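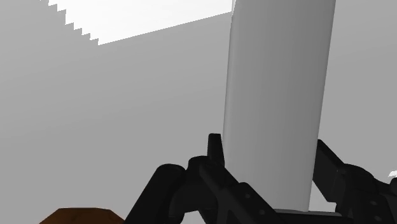
Wrist-side view in the simulator, pale grey cylinder between the two sides of the gripper

Lavus Good Practice Pack for Simulated Arms
Edition 2
Sold by Nadeck
£300 per team, download only

In stock: always, it's a download
Format: PDF handbook, printable desk cards, rule files for the checker
Last updated: October 15, 2022

What you get

The handbook has 136 house rules for anyone running a robot arm in a simulated room, from how you name your joints to when you are allowed to call a pick a pick. The rule files plug into the Lavus checker and flag a run when it breaks one. Then there are 15 desk cards, which I use far more than I expected to (mine are covered in tea).

Edition 2 adds a chapter on soft surfaces, plus a much longer one on wrist cameras. Chi-keung Lam rewrote the clearance rules from scratch and they are so much easier to follow now!
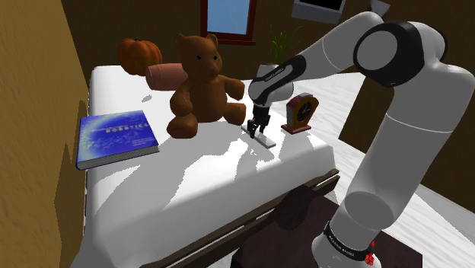

Farzana Khondokar

I look after the pack, so if a rule annoys you it's probably my doing. Most of them started as notes to myself after a run that looked lovely and was no use to anyone.

Take rule 15, fingers down and open before you drop to the object. Easy to agree with, and easy to forget when you've got a thin flat block lying on a mattress with a teddy bear next to it. A block that thin leaves you hardly any height to play with, so the rule asks for a set approach height above the surface and a pause there. The checker wants both in the log.

Neighbours get their own section. With a clock, a book and a pumpkin on the same bed you have to say in advance which things the arm may brush against and which it may not, and the list goes in the run header. We used to let people write "avoid clutter" and leave it there. Never again. Halldóra Hauksdóttir marked up a whole February's worth of runs by hand over that phrase and I still owe her lunch.

The elbow matters too — people watch the fingers and forget there's a big joint swinging about over everything else. Give it a keep-out zone of its own.

And please treat a simulated arm as if it could hurt someone. Same speed limits, same stop rule, same tidy handover at the end of a shift. The pack is good practice for teams and doesn't stand in for the safety standards or a proper risk assessment on real kit, so keep both of those going.

Does it work with my simulator?

If it can write a joint log and a contact log, yes. Rustmont users get a ready-made export template. Barua needs the small converter, included in the download.

Upgrading from Edition 1

Free if you bought from us. Write to Inna Skoryk at the Nadeck sales desk with your order number and she'll send the link. Your old rule files will still load, but the clearance ones should be swapped for the new set before your next run.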